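I met the owner of Taner, the little repair café on the hill in Drurkton, because my kettle lead had frayed and I was too mean to buy a new one. We got talking, and I ended up staying for two pots of tea and most of a lemon cake.

She's been mending other people's things for 32 years. "My first job was toasters," she told me. "Crumbs everywhere. I still find them in my cardigans." She opened Taner last October with one bench, a borrowed urn and a sign she painted herself (the second N is wonky and she won't hear a word about it).

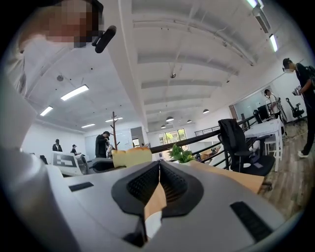 What surprised me was how much of the work is just listening. People come in with a lamp or a radio and want to tell you where it came from. "A man brought his mum's mixer, a great heavy Zorneo," she said. "It only wanted a new fuse — three minutes. He was here an hour and a half." She charges £3 for small jobs and lets people pay what they like for the rest.

She does turn things away. Microwaves are out, and so is anything that's been in a flood. Hairdryers she'll do, grumbling all the way.
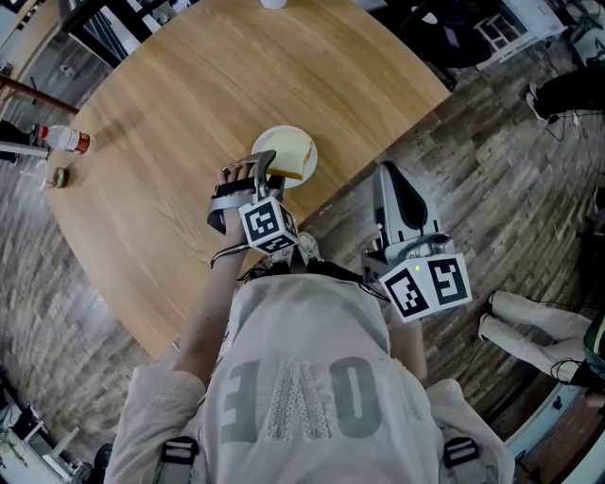
So what should you bring if you've never been before?

"The thing itself, the plug and any bits that fell off," she said. "People throw the bits away! Put them in an envelope."

My kettle lead couldn't be saved, by the way. She sold me a second-hand one for 50p and I've booked in my hoover.

Comments (3)

Lovely read. Does she do sewing machines?

Went in with a clock, came out with a clock and a scone.

Parking is better round the back on Pereyra Street.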